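Madska two-arm bench cell – now on show at Sodel

We've had the Madska on our equipment list since February, but reading a spec sheet is one thing and standing a metre away from it is another. So on October 28, 2023 we opened the Sodel workshop and let people come and watch it work. What a day!

The cell is a pair of arms on white mounting plates, each with a two-finger gripper, sharing one table. We cover the top in brown paper and tape it out in blue squares, so anyone setting up a job can say "two squares left" and be understood. For the open day we chose breakfast – a toaster, a slice of bread, a plate with a pastry on it and a wire basket.

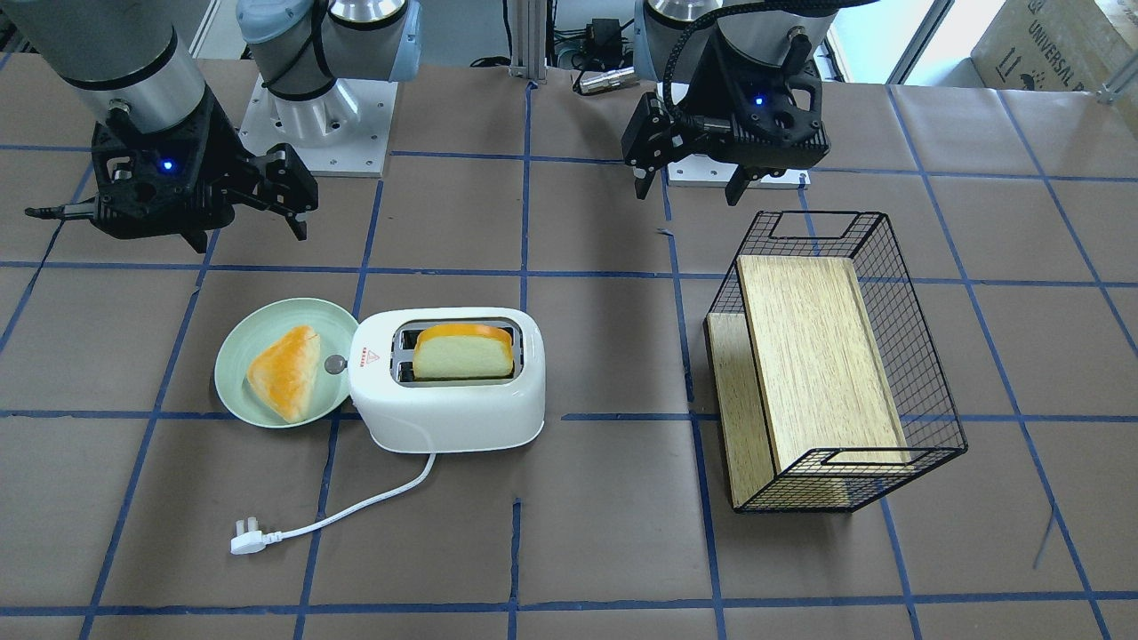

Bread is a lovely thing to show people because everyone knows how it ought to be handled. Grip too hard and you squash it, too soft and it drops. We had visitors from Khunthong (they pack baked goods, so they had plenty of questions) and a school group who would happily have stayed until we locked up.

The demonstration runs for 11 minutes and we take groups of up to 30. You stand behind the rail, and there's time afterwards to talk to whoever is running the cell.

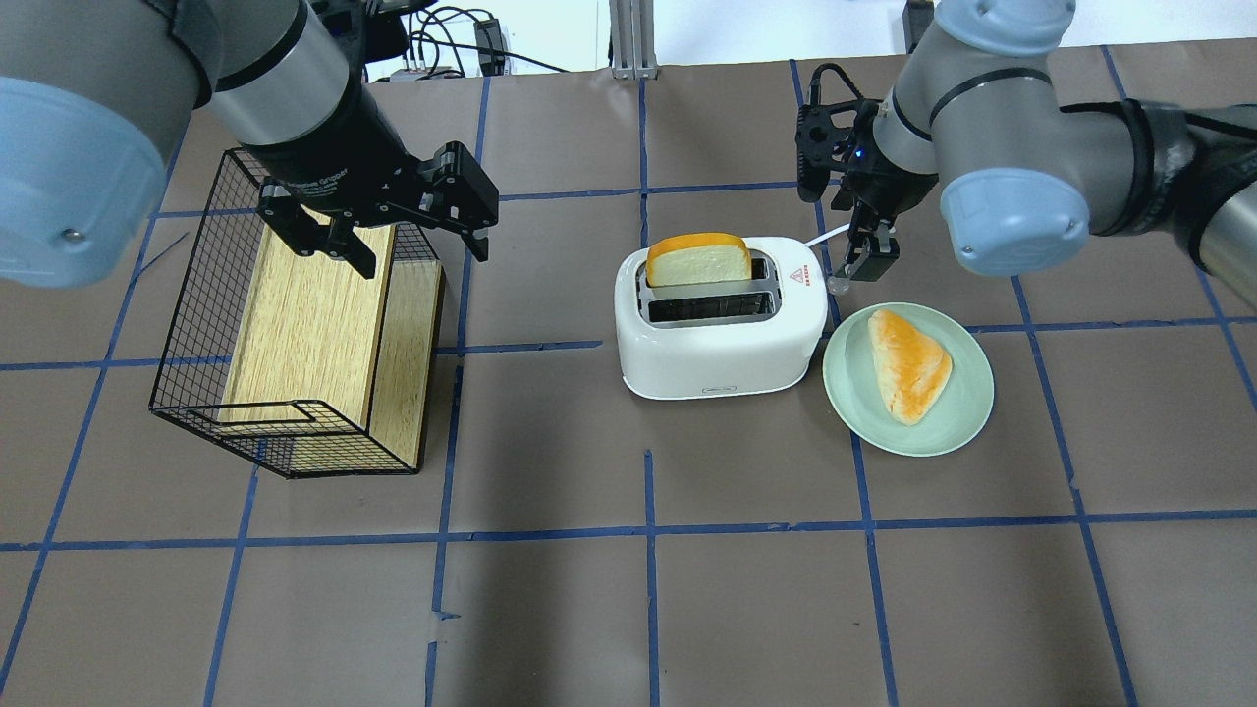 Both arms over the table, with the toaster between the basket and the plate.

Good to know before you ask about one:
Reach: 600 mm per arm
Grippers: two-finger, one on each arm
Set-up software: Plillel, included
Page reference: 101

The Plillel software deserves a mention too. You can move a job along the table by a square or two without starting again, and several visitors had a go at this themselves. Demonstrations can be booked through the Sodel front desk, and you're welcome to bring your own small objects to try.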